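About Tusine

Tusine helps small manufacturers and packing shops plan and budget for handling equipment. Ottar Ljungberg runs the cell planning side. Beathag Farquharson handles quotes, spares and lease terms. We have worked from the Plestness office for 9 years and do not sell hardware.

Each project starts with a parts list. We model the cell and try candidate grippers on it before a purchase order is written — finger stroke, pad shape, clearance to trays. A standard study covers 32 parts and takes 2 weeks.

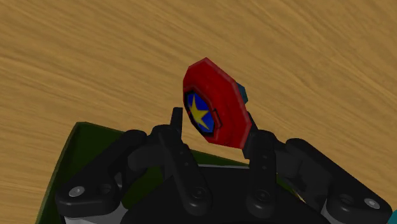

Simulated grasp check: two-finger gripper, red faceted part with star emblem.

The report lists each gripper by purchase price, spare pads, mounting and integrator hours. Tooling is kept on a separate line from the arm, as the two are usually written off over different periods. Our price file holds 412 items and is revised every January.

Studies for clients on the Stumix planning sheet can be delivered in that format.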